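# Preparing a Player Biography for the Clutel Baseball Archive

Contributors to the Clutel Baseball Archive are asked to follow the steps below when submitting a player biography. Entries that depart from this format will be returned for revision before review.

## Before writing

Confirm that the player is eligible. The archive accepts players who appeared in at least 50 regular-season games in the Grililen League or the Bravo League. Players who appeared in both leagues receive a single entry under the league in which they played more games.

Collect at least 2 independent sources. A team yearbook and a newspaper report are acceptable together; two editions of the same yearbook are not.

## Writing the entry

1. Open with the player's full name, followed by any nickname in parentheses.
2. State the positions played and the teams, in order of service.
3. Give the place of birth and the schools attended, if known. Leave out any detail that cannot be sourced.
4. Summarize the playing career in about 400 words. Spell out each statistical term the first time it appears, as in "runs batted in (RBIs)," and use the short form after that.
5. Describe life after baseball in a separate paragraph. Coaching and scouting work belong here, even when they overlap with the final playing season.

Batting averages are written to three decimal places with no leading zero. Season totals must match the Gronudo Register. Where a newspaper gives a different total, use the Register figure in the text and record the other in a note.

## Citing sources

Place notes at the end of the entry, numbered in the order in which they are cited. Each note should give the publication, the page, and the month and year of issue. Interviews conducted by the contributor may be cited if a signed release is attached.

## Submitting

Send the entry as a plain text file, with the player's last name as the file name. Submissions received by the end of April are considered for the summer update. Those received later are held for the winter update and do not need to be sent again.

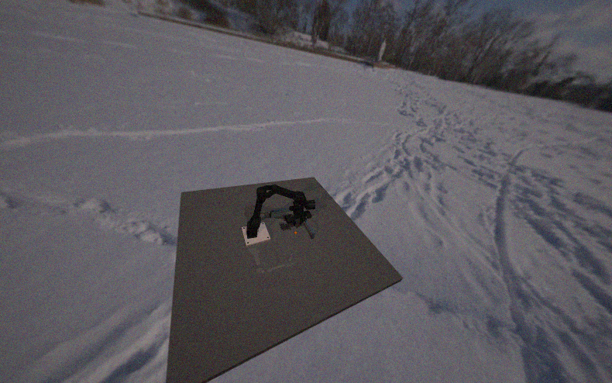 Contributors will receive a copy of the edited entry before it is published and should return any corrections within 2 weeks. Changes to quoted material must be accompanied by a copy of the original source.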